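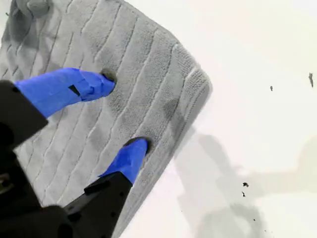 When did the Vondberg first put in at Fostmont? In the spring of 1871, going by the harbor book, which has her tying up at the lower pier with salt, lamp oil and a crew short by two men.

Fostmont Local History Circle
Minutes of the meeting held 5/10/21

Print this page | E-mail this page | 8 shares

1. Harbor book
We opened with the date of the Vondberg's first call, as above, and it was a great way to start the evening! Lourenço Abreu has now read the first harbor book from cover to cover and typed up 317 entries. The handwriting changes in the middle of a page (a new harbor clerk, we think, and a much tidier one) and from there on the cargo lists are wonderfully full. He read out the entry for a crate of sheet music sent up from Carvalho, and there was a lot of happy guessing over who in town could have ordered it.

The earlier minutes give the ship as a brig. She was a schooner. Corrected and agreed.

2. Crew lists
The crew lists run to 562 names across all the ships, far more than any of us hoped for. Many sailors turn up again and again under different spellings -- one cook appears five ways -- so Lourenço proposed keeping every spelling exactly as written and adding a column for the likely match. Agreed with real enthusiasm.
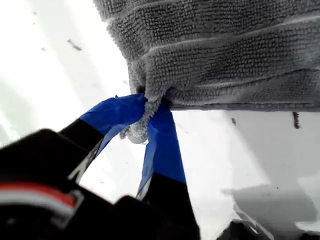
The second column will carry the home port wherever the clerk put one down, and a blank where he didn't. Blanks are fine. We would much sooner have a gap than a guess that somebody copies into a family tree ten years from now.

3. The Nomum voyage
This took up most of the evening, and happily so. The log of the 1874 voyage to Nomum is 48 pages long and we have been through it twice. The outward trip is clear day by day, with winds, soundings and even what was eaten (pea soup, mostly). Then come nine days with no entries at all, and when the log picks up again the ship is well south of where she ought to be. Ideas so far: a storm, a sick captain, or an unlisted stop for water. The water casks are marked low on the last page before the gap, which made the third idea quite popular.

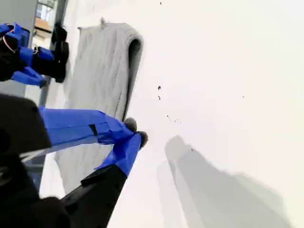
Horácio Ramalho thought the storm more likely, as a new foresail shows up in the accounts right after the ship came home and a stop for water wouldn't cost anybody a sail. He asked that both readings go into the write-up side by side. Agreed.

4. November talk
The voyage will be the subject of the November talk. Horácio to draw the route map, with a dotted line for the missing days. Lourenço to read from the log, soup included!

5. Any other business
The second harbor book is still to be opened. Lourenço takes it home first, then Horácio.

Comments (0)

Contact the Circle | © Fostmont Local History Circle | Back to top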